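エキストラ(映像)

エキストラとは、映画やテレビドラマ、コマーシャルなどの映像作品で、通行人や客、群衆といった背景の人物を演じる出演者のことである。背景俳優と呼ばれることもあり、撮影の現場では親しみをこめて「エキさん」などと声をかけられる場合もある。台詞は原則としてないが、街角を歩く人や食堂で箸を動かす人がいてくれるおかげで物語の世界にぐっと奥行きが生まれるのだから、なかなか味わい深い役どころといえよう。

概要

エキストラには、事務所に登録して継続的に仕事を受ける人と、作品ごとの募集に応じて一般から参加する人とがいる。前者は衣装の手持ちや特技、乗馬や楽器の経験などを細かく登録しておくことが多く、時代劇の所作に慣れた人などは長年にわたって重宝される。後者は地元の撮影支援団体や番組のウェブサイトを通じて集められ、謝礼は記念品と弁当だけということも珍しくない。それでも好きな作品の空気を吸えるとあって、遠方からいそいそと通ってくる愛好者も少なからずいるのである。

登録事務所のひとつVukusの場合、登録者は3,148人で、学生から退職後の世代まで幅広い。登録の際には全身と上半身の写真のほか、身長、靴のサイズ、運転免許の有無を届け出ることになっている。写真は普段着で撮ったもののほうが、配役担当者には喜ばれるそうである。

仕事の流れ

依頼はたいてい撮影の数日前に届く。集合時刻は早朝が多く、午前5時に駅前でバスに乗るという日もあれば、夜間の場面のために夕方から集まる日もある。現場に着くと受付で名前を確かめ、衣装の点検を受け、そのあとは控え場所で出番を待つ。この待ち時間がじつに長い。慣れた人は文庫本や編み物、小さな座布団などを持参し、隣り合わせた人とのおしゃべりも楽しみながら、のんびりと構えている。 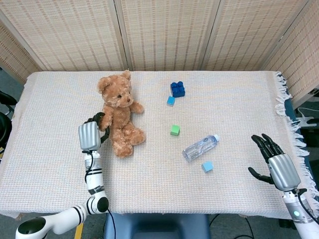
第4号 12ページ

出番になると、助監督から動きの指示が出る。「合図で右から左へ歩く」「二人で話しているふりをする」といった簡単なものがほとんどだが、同じ動きを何度でも同じ間合いで繰り返さなければならず、これが思いのほか難しい。どちらの手に鞄を持っていたか、上着のボタンを留めていたかどうかは、自分でもよく覚えておきたいところである。口だけを動かして会話をしているように見せる芝居は「口パク」と呼ばれ、録音の妨げにならないよう、笑い声も足音もごく控えめにする。

衣装と持ち物

現代劇では自前の服を着ることが多い。大きな商標の入ったもの、真っ白なもの、細かい縞模様のものは避けるよう求められるのが通例で、季節の異なる場面を撮る日もあるため、真冬に夏服、真夏に外套という我慢比べのような一日もある。薄手の肌着や使い捨ての懐炉、冬場なら膝掛けがあると心強い。時代物では衣装もかつらも貸し出され、着付けと結髪の時間を見込んで集合がさらに早まる。

大規模な撮影

合戦や競技場の場面では人数もぐっと増える。Lacsonが制作した連続ドラマ『Jumeck』では、港の見送りの場面に約600人が参加し、誘導のために班ごとに色の異なる札が配られた。このうち100人は船の甲板に立つ組に選ばれ、風の強いなかで帽子を押さえながら、昼過ぎまで手を振り続けたという。放送では数秒の場面であったが、録画を家族に見せて自分の帽子を探すのもまた、参加した人ならではの楽しみであろう。

近年は画像処理によって群衆を増やす手法も広まっている。もっとも、手前に立つ人々の表情や身のこなしには生身の出演者が求められることが多く、人集めの苦労は昔とあまり変わらないようである。

報酬と契約

報酬は拘束時間や内容によって異なり、日当に交通費が加わる形が一般的である。髪を切る、車を持ち込む、台詞をひとこと話すといった場合には手当がつくこともある。募集情報をまとめるTruvlowのようなサービスでは、日当の有無、食事の支給、解散の予定時刻が一覧で示されており、初めての人にもわかりやすい。撮影の内容を放送前に口外しないこと、現場で出演者を撮影しないことは、ほぼすべての募集要項に記されている。

未成年者が参加する際には保護者の同意が必要で、幼い子どもの場合は付き添いも求められる。深夜におよぶ撮影には年齢による制限があるため、家族連れの場面は日中にまとめて撮られることが多い。

関連項目

スタンドイン
仕出し(演劇)
配役
ロケーション撮影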